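July, workshop book, Galtlow unit
Entry by Calum Leckie (pencil notes from the hall typed up after, so forgive the order)

In by half seven, kettle on, and then straight over to the hall because I wanted to look at the clear sheet before anyone switched on half the roof. Too late for that, Vaughn had every light going and was eating a bacon roll under them. So it was a full-glare morning, and probably the better test, as that's how people will see it.

First, the leftover from last time. Tibor asked whether we'd written down the cleaning routine for the clear sheets and we hadn't, so for the record: warm water, tiny drop of washing-up liquid, the soft cloths from the blue tub and NOT the paper roll. The paper roll is what put the fine scratches in the sample piece on my bench. I did four passes with it under the lamp to be sure and yes, you can see every one of them if you tilt it. Alistair thinks they'd polish out. I think Alistair is an optimist, but he's welcome to have a go, the piece is on the end of the bench with his initials on it.

Second leftover: the Moststead order. The brackets came, the caps for the brackets didn't. I rang and got a very nice man who told me they were on the next van, which I've heard before. Huguette says use the old caps and touch up the edges. Fine by me for the back run, but I don't want them at the front where folk will be standing with their noses up against things.

Right, the sheet. What I was after was how much the shelves throw back at you when you stand close and look up. From a distance it's lovely. You hardly know anything is there apart from the edge, and the big black letters on the white panel behind read perfectly well. Go in close and low, though (I was down on one knee with my neck cricked, very dignified) and it's another story. The white shelving comes up in the clear sheet as plain as anything, boards and grid backs and all, and it lands right on top of the smaller lettering. The bottom of the Chinese line, the one that ends 机器人, gets the shelves laid over it, so you're trying to read characters through a ghost of a shelf. The big letters mostly get away with it because they're so heavy, but the T washes out in the glare. L, B and O are all solid and then the T just sort of gives up!

I tried it with my jacket held up behind me to kill some of the light, and that helped a bit, but we can't issue jackets.

Things I think are going on, for arguing about at tea:

The shelves are too white. I know, we picked them white, I was in the room. But white boards with that grid backing under those lights are about the brightest thing in the place after the lights themselves, and anything shiny facing them is going to show them off. A mid grey on the backs might be enough. I wouldn't touch the boards.

The sheet could stand at a slightly different angle. Vaughn says a couple of degrees and I say we should try it with wedges before anybody commits to drilling. I cut 12 wedges out of the offcut box so there are plenty to play with, they're in the ice cream tub. Please put them back in the ice cream tub.

The ceiling is dark and that's a blessing. When I looked up past the panel the dark part was giving us no bother at all. Leave it alone, whatever Huguette's sketch says about painting it.

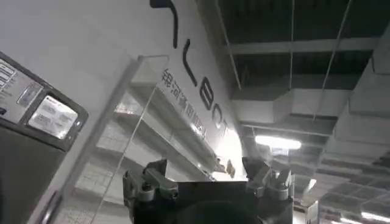

Alistair's idea was a matt film over the clear sheet and I've gone off it already. I laid a bit of the McIver film on the scratched sample and it does knock the shine down, but everything behind goes milky, and you may as well have put up a bit of shower screen. The Plallura one is thinner and better, though it picks up dust like a jumper. I stuck a square of each on the sample side by side and left it on the windowsill so people can have a look in daylight. Write what you think on the masking tape, initials please, last time I had three opinions and no idea who to blame.

Measured the gap between my bench and the new rack while I had the tape out, as I keep being asked: 213 cm at the narrow end. So the long trestle goes through sideways, just, if you lift the feet over the cable cover. Tibor has the bruise that shows what happens if you don't.

Quick note on lettering, seeing as I was staring at it all morning. Black on white at that size is very forgiving when you're stood square to it. As soon as you're underneath and it all runs off on the slant, the smaller line is the one that suffers, blur and glare together. If we get a say in the next one I'd like the small line a touch heavier, or moved to where the clear sheet isn't in front of it. Huguette had a go at mocking that up on brown paper and it looked good, even with her handwriting.

Tea at eleven. Vaughn brought 2 packets of ginger nuts and they didn't see half past.

Afternoon was mostly sweeping and looking for the good spirit level (behind the radiator, don't ask me). Mixed a small pot of the mid grey, a bit bluer than I wanted, and painted a spare bit of grid to see how it sits. First coat on, needs another. It's drying on the rack by the door so mind your sleeves.

To do: second coat on the test grid. Chase the caps again. Wedges under the sheet with Vaughn on the other side, one of us looking up from the floor, and it's somebody else's turn for the knee. Order soft cloths.

CL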